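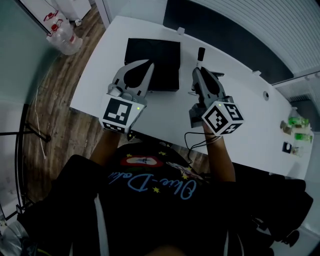
October
By Pongsak Meesuk

Desk news from the back room

I promised in the last issue that I'd finally write up the big desk shuffle, and a few of you have been asking (mostly the ones still waiting for theirs), so get a cup of tea and settle in.

We've now got the new white desks in at Lidham and I have to say I'm a convert. I was very attached to my old one. It had a drawer that only opened if you lifted it, and a stain in the shape of Tasmania that I'd grown fond of. But the new tops are a good colour to work at, they wipe down with a damp cloth, and the whole room feels lighter in the mornings, even on a grey Thursday with the blinds half down!

The desks came from Caruso and worked out at $458 each with delivery. Irolach quoted us $731 for much the same thing, so that was a short meeting.

Dividers were the bit people argued over. I was firmly in the no camp, I like being able to see who's about to offer me a biscuit. We ended up going with the dark grey ones, held on along the back edge with white clips, and they're low-fuss to live with. Please don't yank them up by the top if you want yours moved, undo the clips first and then lift. And do use the round metal grommet for your cables! It's there so your charger lead doesn't trail over the front and end up around your neighbour's ankle (sorry again, Thursday crew).

Now, a word on desk clutter, and I'm as guilty as anyone. Green bottles, little trays, bits of folded cardboard that might come in handy one day, they all creep over to the wall end and set up house. 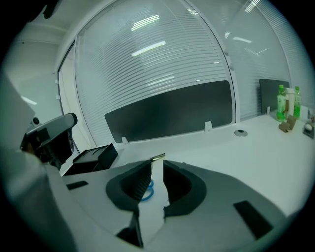
My own rule for clutter is that anything I haven't touched by home time goes back to the kitchen or in the bin. Two green bottles standing by the divider is perfectly neighbourly, but when the row reaches the middle of the desk you've lost your elbow room. Rinse them and pop them in the recycling crate by the door, which holds up to 70 and was nearly full when I last looked.

The second lot of desks is booked in with Arnivura, who are doing the carrying and putting together for us. Clear your drawers before they come, label your box with your name, and take your plants home if you're fussy about them. Swaps are fine by me, just sort it out between yourselves and let me know who's ended up where.

Contact: Pongsak Meesuk, ext. 53 | © Lidham newsletter | Back to top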